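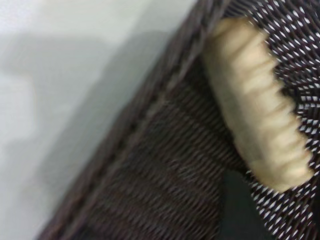
Home > Guides > Hatine Policy Kit > Recording > Training > Evaluation

Section 4. Recording the basket task

Filed under: Manipulation, Imitation learning, Set-up

This section covers recording demonstrations with the two-camera Hatine layout and checking them before training. It assumes the arm is homed and both cameras already stream to the recorder. If they don't, go back to Section 3.

The method learns from paired views. The wrist view carries most of the information about contact with the rim and the weave. The fixed view tells the policy where the basket is when the wrist view is too close to show it. Both are needed for every episode.

4.1 Before you record

1. Clear the table of anything that isn't part of the task.

2. Set the basket upright on the table with its opening facing up. It should be fully in the fixed view.

3. Place the ridged item at its start position. The Trerville task list has start positions both inside and outside the basket. Record them as separate sets.

4. Open the recorder and confirm that the two streams share a clock. An offset of more than 38 ms will cause episodes to be rejected at import.

Note: Do not lock exposure on the wrist camera while it is over the bare tabletop. A white surface will drive the exposure down and the inside of a dark basket will lose detail. Lock it with the gripper held over the basket.

4.2 Recording an episode

5. Bring the gripper to the ready pose and press Record.

6. Approach the rim from above at low speed.
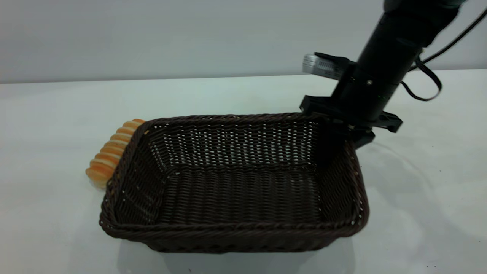

Keep one finger clear of the weave when working near a corner. The strands flex, and a finger that catches in a gap can drag the whole basket across the table.

CAUTION: Check the cable loop at the wrist before any move that turns the last joint more than half a turn. Stop if the cable pulls tight.

7. Finish the move, return to the ready pose and press Stop.

8. Mark the episode Keep or Discard right away. Slow episodes can be kept. Discard any in which the basket tips.

4.3 How many episodes

The reference policy from the Garnville bench was trained on 3,000 kept episodes out of 3,120 recorded. A set of 200 is enough to see whether the training run is working but not enough to judge the policy.

Note: Motion blur in the wrist view is normal and should stay in the set. In the Garnville runs, filtering out blurred images made results worse near the rim, where the arm changes direction most often.

4.4 Import

9. Run the Marchetti importer on the session folder. Discarded episodes are skipped.

10. Read the import report. If the wrist stream has dropped images, check the camera connection and record those episodes again.

11. Copy the session folder to backup storage before going on to Section 5.

Previous | Contents | Next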